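List: Plerkbridge Parents and Carers
Subject: Re: Toys for the new playroom, what to keep and what to give away
Date: 23 June 2021

Annapurna Amin wrote:
> Dear all, we now have two full cupboards of donated toys at the
> Conder hall and the playroom has only one. Can we please agree what
> we keep? My own feeling is that the play food should go. It is
> everywhere, the sets are mixed, and the children are only throwing
> it. I would keep the bricks and the books.

Dear Annapurna, dear all,

Thank you for writing this. I agree with you about the cupboards, and I agree about the bricks. About the play food I would like to ask for a little patience.

I come to the playroom with my daughter, who is three, and with my nephew, who is five. At home we speak another language, and I have noticed that the food is the thing which makes them speak English. With the bricks they are silent for a long time. With the food they must ask: what do you want, do you want more, is it too hot. My daughter learned "here you are" and "no thank you" at that little table in March, and now she says them in the shop.

It is true that they throw it. I think this happens when everything is in one deep box, and the child must turn the box over to find the plate. At the Lesard nursery, where my nephew was before, each meal had its own place and only 2 meals were out in one week. The others stayed on the high shelf. When they changed, the children were as happy as with new toys.

So my proposal is this. We keep the things which make a complete meal, and we give away the single pieces which belong to nothing. Mixed sets do not disturb me, a child does not mind if the tomato is bigger than the bread. But anything cracked should go, and anything so small that it can go in the mouth of a baby, because the babies' group uses the same carpet in the morning.

For washing, I put ours in warm water with a little soap, then they dry on a towel until the next day. Pieces made of felt or of wood I only wipe. I can take one cupboard home and do this, if somebody with a car can bring it to me. I live at the Chowdary Road end, number 11, and the stairs are not difficult.

One question also: does the hall still want the big toy cooker? The door does not close any more and I have caught my finger in it. If it goes, I think there is enough space for the second cupboard in that corner, but please measure it before we decide.

With kind regards to everybody, and thank you for all the carrying.
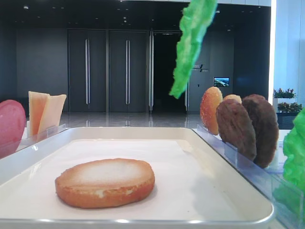
Annapurna replied that she could live with complete meals on the shelf, provided the babies' group was asked first, and that the cooker could go as soon as someone had measured the corner.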